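Paper, glue and the back room: adhesive notes for album makers

Several members of the Flullden album group have asked which adhesives hold up over time, following the trouble with lifting corners in the Burncombe loan albums. The notes below set out what was found when those albums were taken apart, and what is now used for repairs. They apply to photographs, printed journalling and light card. They do not apply to fabric, metal charms or anything thicker than a shirt button.

Why corners lift

A photographic print and the page it is stuck to do not move together. Paper takes up moisture from the air and swells, mostly across the grain. A resin-coated print barely swells at all. When an album goes from a heated room to a cold cupboard and back, the page stretches and shrinks beneath the print, and the strain is greatest at the corners. If the adhesive stops short of the corner, there is a free edge for the curl to start from. Once it has started it carries on.

In the Burncombe albums nearly every lifted print had been fixed with a cross of tape in the middle and nothing at the edges. Prints fixed with a line of tape along each side, 2 mm in from the edge, were mostly still flat. The same brand of tape had been used for both, going by the backing strips left in the box.

Types in use

Tape runners. Quick and clean, and adequate for most page layers. The adhesive is laid in dots or as a solid film. Dots have less contact area and should be kept for light paper. Film types grip at once and leave no room for adjustment, so the print should be placed dry first and its corners marked lightly in pencil. Runners skip if they are dragged too fast or held at a slant. Check for gaps before placing the print.

Double-sided sheet. Used where a cut shape has thin parts, such as lettering. The sheet goes on the back of the paper before cutting. It is the most secure method and the hardest to undo. It should not be used on an original photograph of which there is no copy.

Wet glue. White craft glue is strong and cheap but carries a lot of water, and on text-weight paper it will cockle. Apply it with a fine tip, in a line thinner than seems sensible, and press under weight until dry. On card it behaves well. Do not use it on inkjet prints. The water can pass through the back of the paper and cause the dyes to spread.

Paste. Wheat starch paste is slow and needs preparation, but it can be softened with water years later and the work taken apart. It suits old paper items such as tickets, letters and programmes. Make it in small amounts and throw away what is left.

Glue stick. Fine for children's pages and for tacking things down while a layout is being planned. It dries out. All of the loose journalling strips in the Burncombe albums had been put down with glue stick.

Photo corners. No adhesive touches the print. This remains the recommended method for anything that cannot be replaced. Paper corners are preferred to clear plastic ones, which can mark a glossy surface where they press.

Foam pads

Foam gives height and shadow but brings problems of its own. Pads on one page press into the page facing it, and after a few years the outline shows through. If foam is used, place it where the opposite page has no photograph. Six small pads spread over a large mat hold better than one thick block in the centre, and the mat is less likely to sag. Thin foam compresses less unevenly than thick.

Removing a failed print

Test a corner first. If it comes up with light pressure from a bone folder, work inwards slowly with the folder flat to the page. Bend the page away from the print, never the print away from the page. Where the adhesive will not let go, unwaxed dental floss can be drawn behind the print with a sawing motion. Warm air from a hairdryer on its lowest setting softens most tapes, but keep it moving and keep it away from instant prints altogether. Residue on the back can be rolled off with a crepe rubber.

If the print starts to split into layers, stop. Cut round it, page and all, and mount the piece on fresh card. This was done with several of the older prints and the join is hard to see once a mat has been laid over it.

Supplies

The group cupboard at Iltside now holds film tape runners, refills, starch powder and paper corners. Corners come in boxes of 1000 and are shared out in envelopes. Mthembu refills fit the group's own runners but not the older wide model, so check the width on the casing before loading. The shared order will be placed again in August. The last one came to 4000 corners and there are plenty left, so the next will be mostly refills.

Anyone returning a loan album should leave a slip inside the front cover listing the adhesives used – the type is enough if the brand is not known. Slips make later repairs a good deal simpler. Albums should be stored upright, not too tightly packed, and away from outside walls.
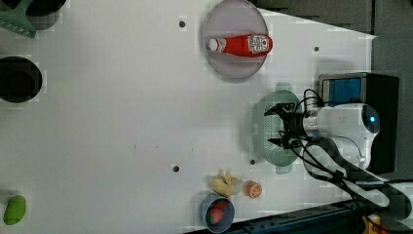
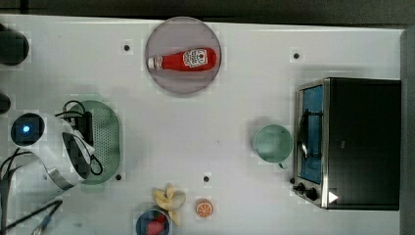

Ketchup bottle lying across a round plate, both views from above.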